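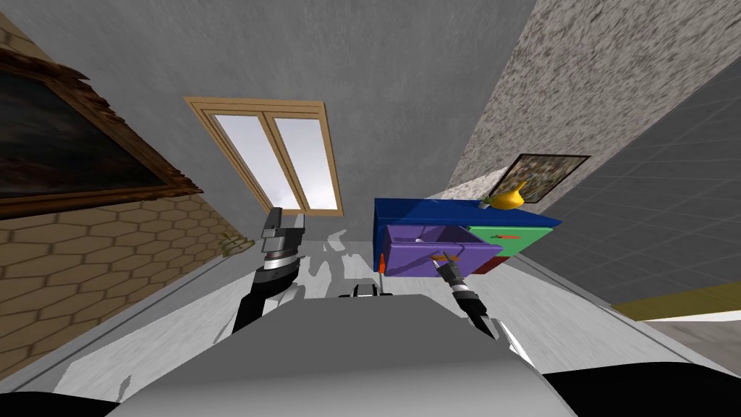
Open day at the Trultitz waterworks

Posted 1/17/19 by Willy Dekker

The letter promised "a full and open look at where your water comes from." It came in the same envelope as the new rates. I went anyway, along with a bus load of other customers, and we were given hard hats and a paper cup each.

Our guide was Stijn Vermeulen, who has worked on the filters for 13 years and clearly likes them. He was the best thing about the day. He took us past the intake, where river water comes in through a screen the size of a garage door, and then up a metal stair to the settling tanks. You stand on a grating and look down into brown water that doesn't seem to be doing anything. It is, Vermeulen said. The dirt sticks together and sinks, and a slow scraper pushes it off the bottom. A boy asked what happens to the fish. They don't get this far, he was told, and we moved on a little faster than I would have liked.

The filter hall is loud and smells like a swimming pool. Two of the beds were drained. According to Vermeulen one was getting new sand and the other was "waiting on a part." I asked how long it had been waiting. Since March, he said, and then he looked over at the woman from the front office.

She was Olga Simões, and she handles questions from the public. Her answer was that the plant can meet demand with the beds it has. I'm sure it can in January. I asked about August, when half the valley is filling pools, and got a sheet of paper with a graph on it. The graph had no numbers up the side.
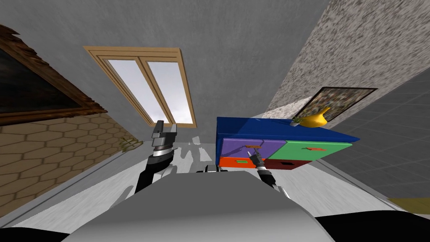
Chest of drawers with a blue top and fronts in purple, green, orange-red and maroon.

The new pipe

After coffee there was a talk on the main that is supposed to replace the old line out to Otard. The contractor is Van der Linden. Kyriaki Fragkou, their engineer, had a map on an easel and a short piece of the new pipe that we could pass around, and she told us 2,743 feet of it is already in the ground. Good. The people at the far end still can't drink from the tap without letting it run first, and she couldn't give a date for their section. The permits are with the county, she said. The county said in the fall that they were with the contractor. I wrote both down.

Then the Hevix meters. These are the ones that send in their own readings, and 876 homes have them so far. We heard a lot about leaks being caught early. Kedir Kahsay, who lives two streets over from me and has had one since the first batch, put his hand up and said his bill had doubled and then gone back down, and he had never been told why. Simões offered to look into it personally. He said that was what the last person offered. She took his address.

I don't doubt the meters can find a leak. I'd like to know what they cost per house and which line of the bill it's on. I asked, and was told it is "spread across operations."

The tasting

We finished at a table with three pitchers: tap, bottled, and tap through a kitchen filter. Most of our group picked the tap as the best. So did I, for what it's worth, but the pitchers had come straight off ice and I doubt I could tell soup from tea at that temperature. I'd have been more impressed by a glass drawn from a kitchen in Otard.

The test results were pinned up by the exit. They looked fine to me - lead and nitrate both well under the limit - though all of the samples were taken at the plant. Results from homes exist, and you can get them by writing to the front office. I wrote when I got home. I'll post what they send.

If you want to go, there is another tour planned for March. Wear shoes with closed toes, and bring your last two bills if you have a question about them. The stairs are steep and there's no elevator.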